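# Plistis sorting set -- README

Plistis is a small collection of notes and pictures about sorting mixed objects from a belt into colored bins. It was put together at Trodholm for people who plan a sorting table of their own and want to see how such a corner is arranged. I am responsible for the texts and for the table of labels. If something is unclear, please write to me and I will correct it.

Maintainer: Halyna Onyshchenko

Last change of this file: 03/11/2020

## What is in the set

The set has 2,933 pictures and one table in CSV format. Every row of the table belongs to one picture and has these columns:

- `file` -- name of the picture
- `session` -- number of the session, from 1 to 20
- `bin` -- color of the bin the row is about
- `content` -- short word for what is in the bin, or `none`
- `on_belt` -- objects which lie on the belt, separated by a semicolon
- `sharp` -- 0, 1 or 2, where 2 means that small edges can be read well

In the column `content` we use only simple words. If a thing has no clear name, we write its color and the word `piece`. In the first version I tried to give a proper name to each object, and two people who labeled the same session did not agree on many of them. The simple words are less nice to read but they give a more stable table.

## The place

The belt is dark green and stands on a gray metal frame. The bins are plastic and open on top, and they are placed on the floor, which has a pale beige color. We tried for one session to have the bins on a bench at the height of the belt. It was comfortable for the back, but the bench took the space where people walk, so we returned to the floor.

Objects for sorting are blocks, bottles, rounded things and some odd pieces from a box at Hjaltadóttir. They are not heavy. Please do not expect the same mixture in every session -- in April we changed a part of them and the new ones have stronger colors.

## Bins and belt

The two colors of bins that appear most often are yellow and red. They may stand close together, and one can hide a part of the other. For this reason the label is given for each bin separately, and a bin which is partly hidden still gets its own row. When the inside cannot be seen, write `unknown`. The word `none` is only for a bin that is visibly empty.

A bottle near the belt needs some care. If it stands behind the belt and not on it, it does not go in the column `on_belt`. The same rule is valid for cables, the laptop and all other equipment.

Color alone is not enough to say that two things are the same object. An orange piece in the yellow bin and an orange rounded thing on the belt are two entries, as you would write them for this picture with the value 0 in `sharp`:

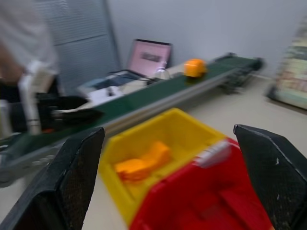

## Known problems

- Sessions 2 and 3 were labeled before the rule about hidden bins. I corrected session 2 by hand. Session 3 is still in the old form.
- Blurred pictures were kept. Filter by the column `sharp` if you need only clear edges.
- The words `orange` and `red` were mixed in a few rows. Please tell me the file name when you find one.
- Labels on the rims of the bins are not transcribed.

## Use

You can use the table and the pictures for teaching and for study. Please keep this file together with them. For printed material ask me first, because persons can be seen in some pictures and I must check them.

Related items

Amach label table, short guide
Plistis: list of words for objects
Choosing bins for a low sorting place
Trodholm notes on belt height
Changes in the Plistis set since April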